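Introduction to Second-hand Retail
Session 5: The consignment agreement and the markdown calendar
Lecturer: Kvido Kollár
Room 304, Prirport Community Education
Notes updated 5 May 2020

In the previous session we spoke about the difference between buying stock outright and taking it on consignment. Please have those notes with you, as I use the same words: the owner of the goods is the consignor, the shop is the consignee, and the person who walks in with money is the buyer. Some textbooks say "client" for the consignor. I avoid it, because half of the class then thinks of the buyer.

The main point to keep from last time is that in consignment the goods do not become the property of the shop. The shop only has them in its keeping and has the right to sell them. From this everything else follows: the agreement, the labels, the separate ledger, and also most of the quarrels. 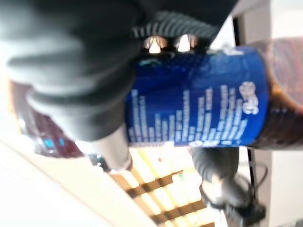
1. What the agreement must say

A consignment agreement can be one page. I have seen agreements of nine pages and they were not better, only less read. At minimum the page should state:

- the full name and contact details of the consignor
- a list of the goods, one line for each, with visible faults written down
- the length of the consignment period
- the split of the selling price
- who decides about markdowns, and when they happen
- what happens with goods which are not sold
- who carries the loss if something is stolen or broken in the shop
- how and when the consignor is paid

The last one is forgotten more often than you would believe. "We pay monthly" is not enough. Does it mean the month of the sale, or the month after? By bank transfer, by cheque, as store credit? Write it.

In our course we use the Wouters agreement as the model. Wouters is a furniture and homewares shop in Ellham with a period of 90 days and an equal split. The copy in your folder has the signatures removed. Please do not use it in your own shop without advice from a solicitor, as it was written for one shop only and the consumer law has its own requirements on top.

2. Faults and condition

Condition words are used very loosely in this trade. "Good", "very good" and "vintage condition" mean almost nothing between two strangers. I recommend a short scale with four grades, and next to the grade always a sentence in plain words: "Small chip under the rim, not visible when standing." The consignor signs next to this sentence. If the buyer later complains, you have it. If the consignor later says the chip was made in your shop, you have it also.

For sets, count the pieces together with the consignor, at the counter, before he or she leaves. We did the exercise in class with the Vurkberg dinner service, where the list said one thing and the box said another. Whoever did not finish the exercise can bring it next time.

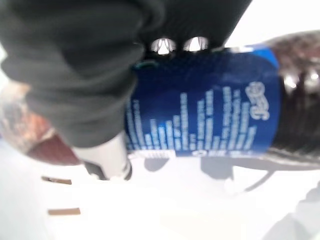 Intake inspection should be done in the same order for every object, so that you do not depend on your mood or on how busy the shop is. My order is: base, inside, joints, outside, and the decorated side at the very end, as this is the side the owner wants you to look at. Objects which normally stand should also be laid down and turned. Take the plastic soda bottle in the picture, lying on its side: in this position the base and the neck can be looked at without bending over it, and for a vase or a decanter it is the same. Put a folded towel under glass and ceramics. Write what you find immediately and not from memory in the evening.

Lamps and other electrical goods are a separate matter. We will treat them in Session 7 with the testing and tagging rules.

3. The markdown calendar

A markdown calendar is a table which says on what day of the period the price goes down and by how much. The consignor agrees to it at the beginning, so you do not have to telephone for permission each time. The model agreement has three steps:

Day 1 to 30: full price
Day 31 to 60: full price less 20 per cent
Day 61 to 90: half of the full price

Worked example. A side table is taken in at a full price of $126. The split is equal.

Sold in the first step: buyer pays $126.00, consignor receives $63.00
Sold in the second step: buyer pays $100.80, consignor receives $50.40
Sold in the third step: buyer pays $63.00, consignor receives $31.50

Note that the third step is calculated from the full price and not from the price in the second step. If you wrongly take half of $100.80 you get $50.40, and the consignor will be paid $25.20. This mistake was made by several of you in the October test.

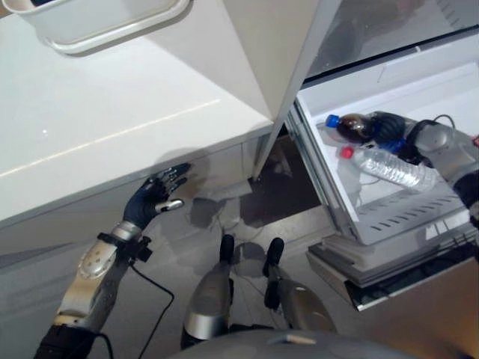 There is also the question of whether the calendar should be visible for the buyer. Some shops print the three dates on the tag. It moves the stock, but regular buyers learn to wait, and they are quite patient when the piece is large and they think no one else wants it. Other shops put only a letter code for the intake month and keep the calendar behind the counter. I prefer the code for furniture and the open dates for kitchenware, where the price is low and people do not like to come back a second time. You may disagree in your assignment if you give your reasoning.

4. Unsold goods

At the end of the period there are three usual possibilities: collection by the consignor, donation, or transfer of ownership to the shop. The agreement must choose one as the default and give a number of days for collection. Send a written reminder before the period ends and keep a copy. Goods left behind are regulated by law differently in each state, so a sentence such as "after this date everything is ours" may have no force where you are.

Do not mix expired goods with the shop's own stock until the file is closed.

Reading and homework

Read the model agreement completely, also the back side. Mark every sentence where you cannot tell who has to pay. Then prepare a markdown calendar with four steps for a shop which sells only garden furniture, and calculate the consignor's share at each step for one item of your choice. Hand-written is fine. Bring two copies, one stays with me.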